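Building Care and Services, Year One
Unit 2: Planning the daily cleaning of a shared building
Notes for students. Prepared by Aurelia Cozma, with corrections from Nelu Hodoroagă

Please read these notes before the seminar and bring the room list of your own building. Those who were absent in February should first read Unit 1, where the words "zone", "round" and "periodic task" are defined. I use them without explaining again.

1. What we mean by a plan

In many buildings the cleaning plan is a sheet of paper on the inside of a cupboard door. It says the name of the room, the days, and there is a place for the signature. Such a sheet is a record. It tells us that a person was in the room, but it does not tell us what this person was supposed to do there, with which product, or in how much time.

A plan answers four questions for each zone: what is cleaned, how often, by which method, and who checks it. If one of the four is missing, the cleaner will answer it alone, and each cleaner will answer it differently. I have seen two people on the same corridor, both experienced, where one washed the glass partitions every evening and the other had never understood that they belonged to her.

In this unit we will work with the Stanance building, a teaching case that Laurențiu Dumitrescu wrote for our course. It is an office house with a shared reception, a small canteen, meeting rooms on each level and 348 workplaces. Two tenants, Hulterow and Ezeani, share the building and have separate contracts with the same cleaning firm, Mestico. Keep this in mind, as it will make difficulties later.

2. Dividing the building into zones

The first attempt of most students is to divide by floor. It is easy to draw and easy to explain, and it is sometimes the right choice when the elevators are slow. But a floor contains very different rooms. The toilets and the archive on the same floor have almost nothing in common in what they need.

I ask you to divide first by use and only afterwards by position. In the Stanance case you should arrive at these groups:

Entrance and circulation: reception, corridors, stairs, elevators, doors between them.
Work areas: open offices, closed offices, meeting rooms.
Wet rooms: toilets, showers, the room where the cleaners take water.
Food areas: canteen, coffee corners.
Low-use rooms: archive, stores, technical rooms.

Doors are a small problem of their own. A door belongs to two rooms, therefore it is often on two lists or on none. The rule in this course is simple. The door belongs to the room into which it opens, both sides, with its frame and its handle. You may choose another rule in your own work, only please write it down.

Within one door there are also parts with different needs. The upper glass can wait for the weekly round if it is clean to the eye. The handle and the area near it are touched by everybody and go on the daily list, under "contact points", together with switches, elevator buttons and stair rails.

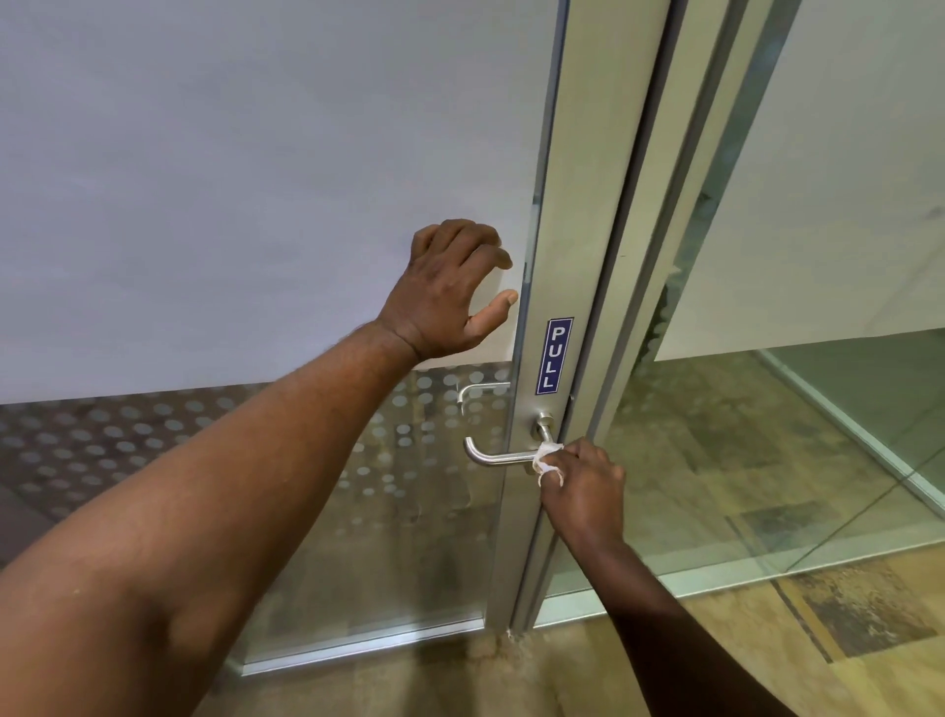

Fig. 1. Contact point: lever handle on a frosted glass door, with tissue.

When you write the list of contact points, walk through the building as a visitor would walk. Start on the street. Open each door yourself, look for the light, call the elevator, sit down, take a coffee. Students who make this list at their desk, from the floor plan, forget the handle of the refrigerator and the buttons of the printer nearly every time.

3. Frequency

There is no correct frequency that can be taken from a book. There is only a frequency which fits the use, the expectation of the client and the money. Let us take these one by one.

Use. Count the people if you can. The reception desk usually knows how many visitor cards were given out, and the canteen knows how many meals were sold. In the Stanance case the canteen serves 200 meals at lunch, and nearly all the guests walk back by the same corridor. This corridor needs attention after lunch, even if the contract speaks only about the evening.

Expectation. Two clients with the same building will not expect the same thing. Hulterow receives its customers in the meeting rooms and complains about finger marks on the tables. Ezeani receives almost no visitors, but its employees stay late and are disturbed by vacuum cleaners. Both complaints are reasonable. You must write one plan in which both can live.

Money. The client pays for hours. If you add a task you must add time or remove another task. It sounds obvious, but when we correct the homework we find plans in which each zone is reasonable and the total is impossible for the team. Please add up the minutes before you hand in.

A useful habit is to separate "fixed" from "on sight". A fixed task is done each time, also when the surface looks clean. A task on sight is done only when it is needed. Toilets and contact points are fixed. Walls and inside glass are generally on sight, with a fixed round at a longer interval, so that they are not forgotten forever.

4. Order of work inside the room

The old advice is from high to low, from dry to wet, and from the cleaner part to the dirtier part. The three do not always agree with each other. In a meeting room with crumbs on the table and a coffee stain on the cabinet above it, the high place is the dirty one. Take the cabinet first, with a separate cloth, and then fold a new one for the table.

Ecaterina Nedelcu, who teaches the practical hours, asks her groups to enter the room and stand still for a moment before touching anything. They look once around the walls, then at the floor. Then they take out the trash, and then they begin at the door and go in one direction until they come to the door again. You will find that it is tiring at first, as everyone wants to run to the worst spot. After five rooms it is natural.
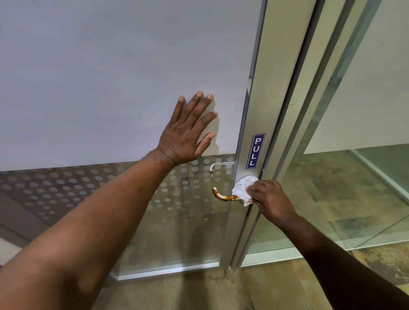
The direction itself, left or right, has no importance. What matters is that the whole team goes the same way. When a colleague is called away in the middle of a room, the next person can see where the work stopped and continue from there. For the same reason the cart stays at the entrance and is not pulled from corner to corner.

Some remarks on cloths and products, as there were many questions last year:

Fold the cloth so that you have several clean sides, and turn to a new side when the old one is dirty. A cloth that is dirty on all sides goes in the bag for the laundry. It is not rinsed in the bucket and used again.

Spray on the cloth and keep the bottle away from switches, locks and screens.

Read the label for the contact time. Contact time is how long the surface must remain wet for the product to act. If you dry it before, you have removed the dust and perhaps the marks, and you cannot say more than this.

Metal and glass often want different products. Test in a corner which is not seen, and write the result on the room sheet. Do not rely on memory, as next month it can be another person.

Paper is acceptable for a single small spot. For a round with many rooms it makes waste and leaves fibers, and the plan should foresee cloths.

5. Writing the instruction

One task, one sentence, one verb. "Wipe the table." "Empty the bin." If you need "and", consider if you have two tasks. Avoid "properly", "well" and "as needed", or at least explain what they mean in this room.

Compare these two texts from last year's homework.

First text: "Meeting rooms should be kept in good condition and all surfaces are to be properly maintained."

Second text: "Wipe the table with a damp cloth. Push the chairs under the table. Clean the board if the word KEEP is not written on it. Wipe the door handle on both sides."

The second one is ugly, but a new employee can start with it at six in the evening without asking anybody. Write for this employee. It is possible that he or she reads your language slowly, as I read English slowly when I began, and short sentences are a kindness.

Abdelghani Metwally has added a remark that I find important. If a symbol or a photo is used on the sheet, print it large enough to be understood in the weak light of a corridor. Many sheets are made on a bright screen and later hang in a dark cupboard.

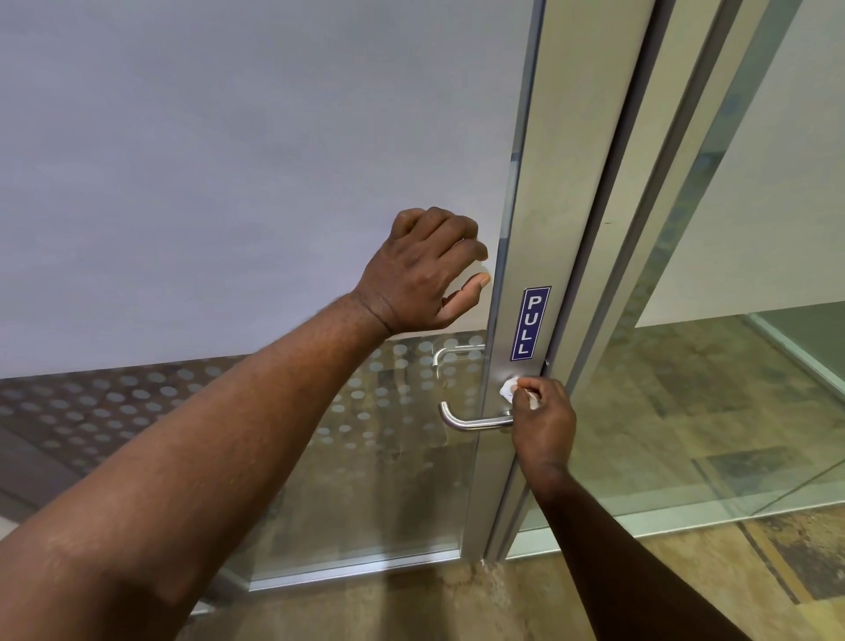
6. Checking

Who checks, when, and with what consequence? A check with no consequence is soon done from the office chair. I recommend a small sample that changes – a few rooms from different zones, chosen in the morning and visited before the employees arrive.

Write down what is good as well. If a sheet contains only faults, the team will learn to fear it, and the supervisor will learn to be generous with the truth.

In the Stanance case the check is shared. Mestico checks its own work, and each tenant may walk along. The contract does not say what happens in the reception, which both tenants use and for which each of them believes the other is paying. Prepare a proposal for this point. We will discuss it in the seminar, and there is more than one good solution.

7. Homework

a) Zone list for the Stanance building, one page.
b) Contact points for the entrance and circulation zone. Walk through a real building of similar size to prepare this.
c) Instruction for one meeting room and one toilet, in the style of section 5.
d) Total of minutes per evening, with the calculation shown.

Hand in on paper, with your name on every sheet. Group work is allowed for a) and b) only.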